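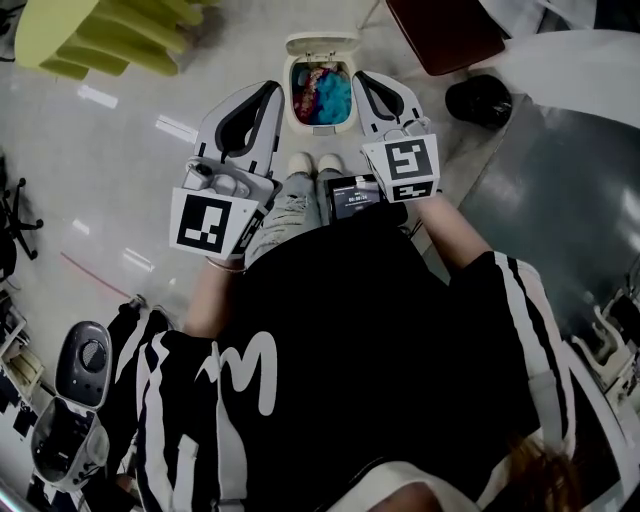
Notebook, small waste and bins, 7/15/18

The question for this week was which bin should stand in the sitting places, and how far from the chair. Until now we had only tall ones along the wall, and people collect paper scraps on their knees and then forget them when they stand up. The small white one with the hinged lid is the best I have tried so far. With the lid flipped open it can stand straight in front of the shoes, toes side by side, and a seated person looks directly down at it. It is low, so it does not come in the way of the knees. On the glossy white floor a white bin is not so easy to notice when you walk, and I have written this on the list for Nanna.

What I tried in the morning, sitting:

Bin to the right of the chair. I had to turn my back a little each time. After one hour I felt it in the shoulder. Not good for long sorting.

Bin under the table. Impossible to see if the lid is open or closed. Twice I dropped label backing on top of a closed lid and it slid down on the floor behind.

Bin in front of the feet. Best. The hand goes forward and down, and the eyes are already there. The lid must open away from the person. When I turned the bin the other way, the lid stood up like a small wall between me and the opening.

Baldur Ladefoged thinks we should take off the lids completely. I understand him, but the label backing from Brosier is very light and flies out when the door to the yard is opened. With a lid we can close the bin at the end of the day and carry it to the big container without losing half of it in the corridor. I would like to keep the lids and ask again in two weeks.

The hinge. On one of the older bins the hinge does not hold the lid up any more. It falls down slowly, so you have to lift it with the knuckles every time. I put a thin piece of felt between lid and body, and now it stays open, but it does not close completely. Maybe a thinner felt. There is a rest of the grey one in the drawer with the Tukska samples, please do not throw it away.

Bags. The Frandsen bags are too wide for the small bins and make a thick fold at the edge, and then the lid does not lie down flat. I cut one of them shorter, which helped with the height but of course nothing with the width. Nanna Mogensen has found order number 361 in the Skollow catalogue, a narrow bag that is sold in boxes of 3000. That is a lot of bags for us. She will ask if they have a smaller box or can send a few for trial.

Floor marks. I put four small pieces of tape under the chairs by the window so that the bin comes back to the same place after the floor is washed. The tape leaves some glue on the shiny surface. It went off with warm water and a bit of soap, but I would not leave it for a month.

To do:
Cut thinner felt, try it on the old hinge.
Ask Baldur where the other five bins from the storeroom went. I found only one of them, with screws in it.
A coloured strip on the front of the white bin, low down, so it is seen from the door.
Wash the bin from the kitchen corner. Somebody has put tea bags in it and this is for paper only.

Nanna reads this tomorrow and adds what she hears from Skollow under my last line.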